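Selley Observatory

Selley Observatory is a small astronomical observatory on the hill above the village of Enness, run by the Saragih Trust and best known for its long and rather patient watch on variable stars. It is a friendly sort of place, with one proper dome, a long low building beside it that everyone calls the Shed, and a lane that has defeated a good many visiting cars in wet weather.

History

The observatory owes its beginnings to Baltasar Mansilla, a retired schoolmaster who had been timing the brightening and fading of stars from his back garden for most of his adult life. When the street lamps finally reached his end of the village he went looking for somewhere darker, and settled on a sheep pasture at the top of the hill, where he and a few friends put up a wooden hut with a roof that slid back on rails. The roof stuck in frost, and early logbooks have a fair number of entries that read simply "roof" and nothing else for the night.

Mansilla kept careful records all the same, and by the time he handed over the keys his notebooks held 2604 separate brightness estimates, nearly all of them made by eye. They have since been copied out in full, a job which took Zofia Piątek three winters and which she has described as the best education in handwriting anyone could ask for. The hut itself came down when the dome was built, although its rails can still be found in the grass on the north side, and visitors do trip over them.

The dome and its telescope

The main instrument is a reflecting telescope known as Drurnolik, a name that came with it from its previous owner and that the observatory has never managed to trace. It is used mostly with an electronic camera, which measures the light of a star far more finely than the eye can, but an eyepiece is fitted on open evenings, and there is usually a queue for it (Saturn brings the longest, as you might expect).

Besides Drurnolik there is a smaller refracting telescope on a pillar outside, used for the Moon and for showing the Sun safely by projection on to a card. Many regular observers admit to a soft spot for this one, as it can be pointed by hand and is ready in a minute or two.

The Shed

The Shed holds the library, a kitchen, a darkened room for sorting out the night's measurements and a workroom. Its bookshelves include Mansilla's notebooks, a run of old star atlases given by the Khoo family, and more paperback science fiction than the catalogue cares to admit.
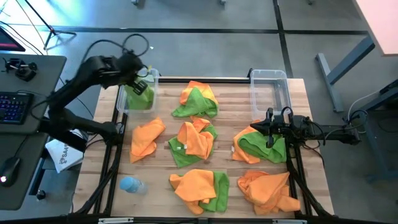

Two robot arms at a butcher-block table, with clear bins and coloured cloths.

Observing work

Most of the observing is given over to stars whose light changes over months or years. These suit a small observatory very well, for the big telescopes of the world are shared out in short spells and seldom have the chance to come back to the same star week after week. The present list runs to 345 stars, of which the long-period red giants make up the greater part. Such stars swell and shrink slowly, growing brighter and dimmer as they do so, and no two cycles are quite alike, so there is always something worth writing down.

A second list, kept by Hafiz Tuhumury, has just 22 stars on it. These are the cataclysmic variables, close pairs in which one star draws gas from the other and every so often flares up with very little warning. They are looked at on every clear night of the year, even when the gap in the clouds is a short one, and an outburst is reported by telephone to whoever is next on the rota before anybody goes to bed. Tuhumury's own record for a single night is three outbursts, which he puts down entirely to luck.

Measurements are checked against steady stars in the same part of the sky and then passed on to the wider variable star community. Yoga Sitompul looks after this side of things and wrote the checking program now in use. It replaced a paper form that was much loved by the older observers and is still, one gathers, filled in privately by one or two of them.

Visiting

Open evenings are held from September to April, when the nights are long enough to begin at a civilised hour. Groups are limited to 20 people, as the dome becomes uncomfortable with more, and warm clothes are strongly advised whatever the forecast says. The dome is not heated, for warm air rising past the telescope would set the stars shimmering. Yoga Khoo gives a short talk in the library first, with tea, and on cloudy nights the talk simply goes on for longer.

The lane is unlit, and visitors are asked to dip their headlights after the second gate.

This article was last revised on 17/05/2025.

See also: Variable star; Cataclysmic variable; Enness; Saragih Trust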